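Visit to the Trevmont Primary Open Morning
Report to parents and governors of Gemlow School

In February a party from Gemlow School attended the open morning at Trevmont Primary. The purpose of the visit was to see how a larger school, with 657 pupils on roll, runs its uniform exchange and its family helper scheme.

The visit began at 9.15 a.m. in the Acheampong Hall. Trevmont's parent association raised £3923 last year, of which £400 was set aside for coach travel so that no child would miss an outing. Outgrown jumpers are sorted by size and offered free of charge at the end of each half term.

Our party then joined one of the morning tours, each limited to 20 visitors. Classrooms were open and lessons continued as normal.

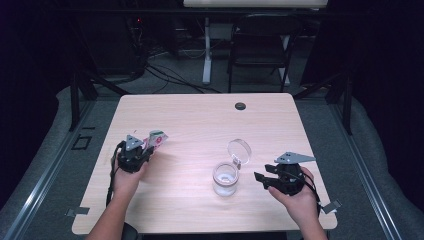
Class supplies are bought jointly at Trevmont - each year group sends in one list per term, and families are asked to give items only from that list. Clear glass jars with hinged lids, like the one open on the light wooden table, would suit our own art room, and a price has been requested from Stetura. The lists themselves are sent home with the first newsletter of term.

Gemlow will trial a uniform exchange after Easter. Parents wishing to help should leave their details at the school office.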